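Zerklow Home > Bedroom > Bed Covers

Hosenberg Bed Cover, Red and Teal
Item no. 2952
In stock. Ships in 2 working days.

The Hosenberg is what happens when a Christmas sweater grows up, gets a lease and has to look respectable in March. It has snowflakes. It has diamonds and stars. It has bands of red, pink and teal green on a pale ground, all done in a cross-stitch style that suggests a patient aunt with good eyesight and a long winter ahead of her.

We sell it as a bed cover, which is how most people use it. Others drape it over the couch, and one customer wrote to say it had spent a whole summer in the trunk of the car as a picnic blanket. We asked it no questions.
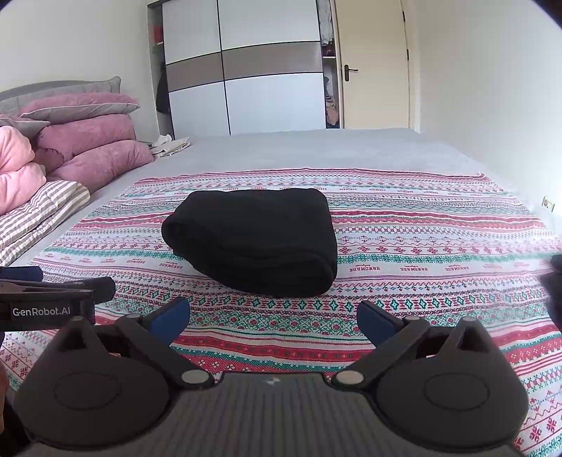 It goes best with something plain underneath. A light gray fitted sheet does the job, and so does a gray headboard, if you have one. The Hosenberg brings enough conversation to the room without a floral pillowcase joining in. If you already own a floral pillowcase, we can't stop you, and we'd be happy to sell you a gray one (see the Ultus range, further down).

About the word on it

You will notice the cover says HANDMADE. It says so in small red capitals, and it says so more than once. This is part of the pattern. The cover comes off the same machines as the rest of our bedding, and we mention it here so that you don't write to us asking for the name of the maker. The lettering came with the design, and by the time anybody raised the point, the whole first batch was finished and folded.

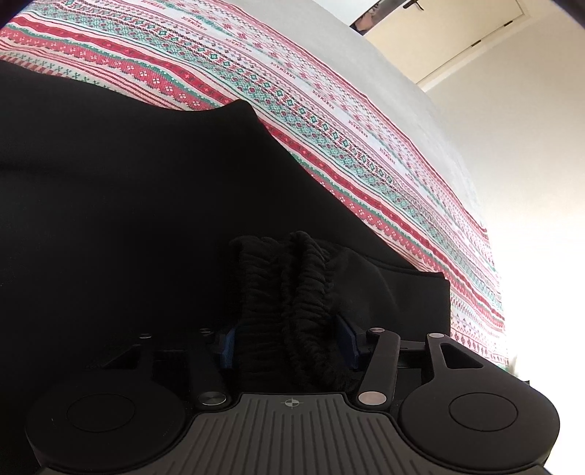
Bed covers lead a hard life, and very little of it has to do with sleeping. They hold the laundry on its way to the closet, the suitcase on its way to the airport, and the coats of everyone who came to dinner. Black clothes show up very well on this one, with the red and white stripes running along beside them, so you can stop patting the bed in the dark for your sweatpants. White socks are another matter. They settle in among the snowflakes and may not be seen again until the weekend.

Good for
- Sorting and folding laundry, or at least putting it somewhere
- Packing for a trip the night before
- Making an unmade bed look like a decision
- Guests, who will comment on it whether they like it or not

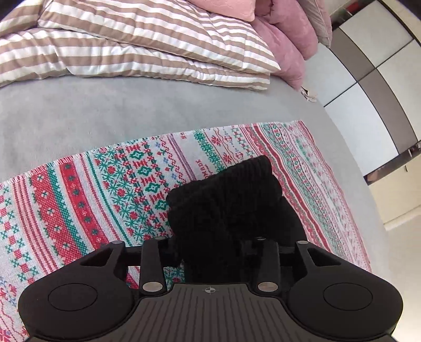
Care

Wash it on cold with similar colors. Finding similar colors is your problem, as it contains most of them, but we'd keep it away from anything white and new. Use the gentle cycle and a mild detergent. Hang it over a line or a door, pattern side in if the sun is strong. Shake it out before you put it back on the bed, and check the pockets of anything that has been lying on it, a piece of advice we include after the Friday of the ballpoint pen. 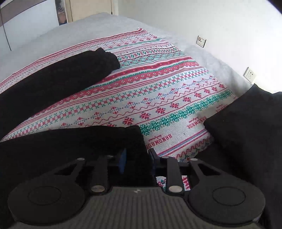
Small things are easier to fold on top of it if you smooth the cover flat first and line up your edges with the stripes. Customers who care about straight piles tell us they've grown fond of this. The rest of us make a heap and admire the teal.

Returns

You have 6 weeks to change your mind. Send it back clean, folded and free of cat.

Goes with
Ultus pillowcase, gray, item no. 1767
Briem upholstered headboard, in gray and two other grays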